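Visit to Flastis, Fallmont, 5/14/21

I went to Flastis together with my colleague Liên Trương to look at their hand-held gripper kit before our company decides about buying it. We were received by Halldóra Skov, who is responsible for sales, and by Ketill Ragnarsson, who designed the finger part. They gave us coffee and we started almost at once, which I liked.

The kit has two grippers, one for each hand. A person does a household task with them, the camera on the gripper records it, and the recording is later used for teaching a robot arm. We know the idea from the Ljungberg system, which we rented in January, so Ketill could go quickly to the details. The grip pads can be changed with a small screwdriver. A full set of spare pads costs 69 euros, and a charged battery should last 55 minutes. I did not have the possibility to check the battery.

We were most interested in thin objects, and for this the chopsticks and the wire drying rack are a good test. With Ljungberg we had many problems with thin things, as they turned between the fingers.

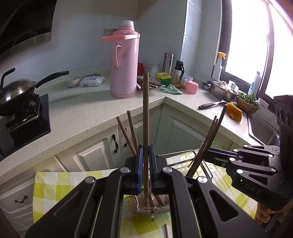
Liên tried first and I tried after her. The handle is comfortable for me, but Liên has smaller hands and she found the way to the trigger too long. Ketill wrote this down. He told us that a shorter handle is planned, but he could not promise a date. I also asked if one can buy a single gripper, and the answer is no, only the pair.

After lunch Halldóra showed us the service offer. For 197 euros per month they check the recordings and send back a list of the bad ones within 60 hours. I find this price fair for a small team. What I missed is a written manual; at the moment there are only videos, and some of them belong to the older model.

We agreed to take one kit on trial. Liên will write to Halldóra about the delivery, and I still have to ask our office who pays for the customs.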